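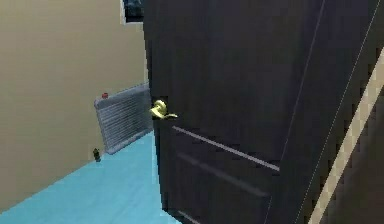 To: Morbridge shared workshop, robots list
Subject: Re: Door sim, handle grasp and approach angle

On Saturday a list member wrote:

> Has anyone got the door task running in simulation with the
> new arm model? Mine reaches the lever fine when the door is
> shut, but once it's partly open the planner picks a path that
> goes straight through the door. I'm using the default start
> pose. Is it the collision mesh or am I doing something dumb?

It's the mesh, or it was for me. The door that comes with the Flosau room is one visual model with a plain box for collisions, and the box doesn't move with the hinge unless you attach it to the door link yourself. In the file I got, it was attached to the casing. So the door swings, you see it swing, and as far as the planner knows it's still shut.

Move the collision block under the door link and reload. While you're in there, give the lever its own shape. I used two cylinders, one for the round plate and one for the lever arm. That was enough for the fingers to close on.

Second thing is the start pose. I moved the base back and over to the handle side, so the arm comes at the lever from the front with the door partly open. Out of 70 runs with the old pose I got 4 good grasps. I haven't done a full set with the new one yet, but the first 7 all got hold of the lever. Pulling the door the rest of the way is another matter - the wrist hits its limit and the grip slips off the end.

I also made the door dark brown and the lever brass, to match the one at my house. The floor is still bright blue. I left that alone on purpose, as the color mask for the handle works better against it. If you change the floor to a wood color you'll need to redo the mask.

For the real build I have the Zornex gripper on the bench and the Van Wyk mount half drilled. The mount holes don't line up with the wrist plate, so don't buy one until I've measured it properly. I need the drill press for an hour some evening if it's free.

I'll put the edited door file in the shared folder tonight. Keep your old copy, the link names are different in mine.

--
Robots list, Morbridge shared workshop
Please trim quotes when you reply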